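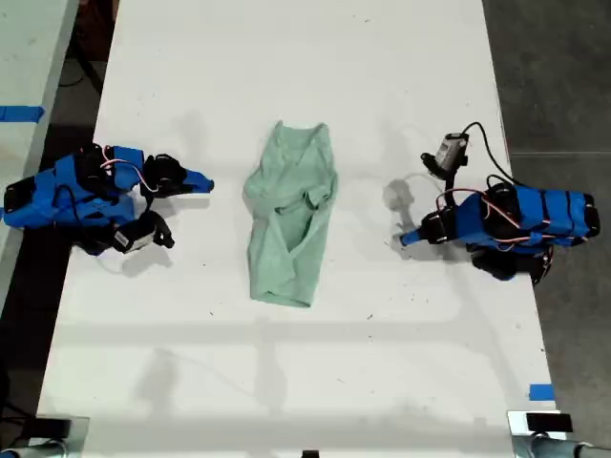

Nasterside Pauses Two-Arm Garment Folding Stations After Gripper Fault

STURNDALE, February. Nasterside, which develops tabletop robot stations for sorting and folding clothing, today announced that it has paused unattended operation of all 14 two-arm stations at its Sturndale site. The pause follows a fault in which one arm of a station continued to close its gripper after a stop command had been issued. No one was injured.

The fault took place during an evening run of the company's shirt folding program. An operator pressed the stop button on the station's control panel after a garment became twisted between the two grippers. The left arm stopped as designed. The right arm held its position but kept closing its gripper for nine seconds, until the operator cut power to the table at the wall switch. The garment was torn at one shoulder strap, and a gear in the gripper was stripped.

Nasterside has completed the first stage of its review. The company found that the stop command reached the right arm but was not passed on to the motor that drives the gripper. A software update installed in the previous month had changed the order in which messages are sent along the arm. When the gripper motor was under heavy load, as it is when cloth is pulled tight, the stop message could be placed behind earlier position messages and held there.

The company then examined stored logs from 3,783 folding attempts made since the update. The same delay was found in 20 of them. In each of those cases the delay was too short to be noticed by the operator, and no damage was recorded. The logs show no case of the delay before the update was installed.

"A stop button must stop every moving part of the station, and on this occasion it did not," said Sohail Mirani, Director of Operations at Nasterside. "The grippers on these arms are small, but our staff reach between them many times in a shift to straighten or remove a garment. We consider this a safety matter and are treating it as one."

The following measures are now in effect at Sturndale:

The update has been removed from all stations, and the earlier version of the software has been restored.

Stations may be run only with a trained operator seated at the table. Overnight runs are suspended.

Operators must switch off power to both arms before placing a hand between the grippers. Use of the stop button alone is no longer accepted for this purpose.

A separate power cutoff, which does not depend on the station's software, will be fitted within reach of each operator's chair.

The cutoff will be supplied and installed by Solanki, the electrical contractor that wired the Sturndale site. Nasterside has also asked Grimon, an outside testing firm, to carry out an independent check of the stop function on every station. The check will include tests with the gripper under load, a condition that was not part of the company's own test plan when the update was approved. That plan has been revised.

Folding work continues on a reduced schedule. Sleeveless and light knit garments, which are more likely to bunch and catch during a fold, have been assigned to daytime hours only. Customers with garment trials in progress have been contacted directly and given new dates where needed.

Unattended operation will not resume until the cutoffs are in place and Grimon has delivered its written findings. Nasterside will publish a summary of those findings on its website.

Staff who have noticed unexpected movement in either arm, at any station and at any time since the update, are asked to report it to their shift lead, including cases that seemed minor.

About Nasterside

Nasterside designs and operates robot stations for the handling of clothing and household textiles. Its folding and sorting work is based in Sturndale.

Media inquiries: Nasterside Press Office, Sturndale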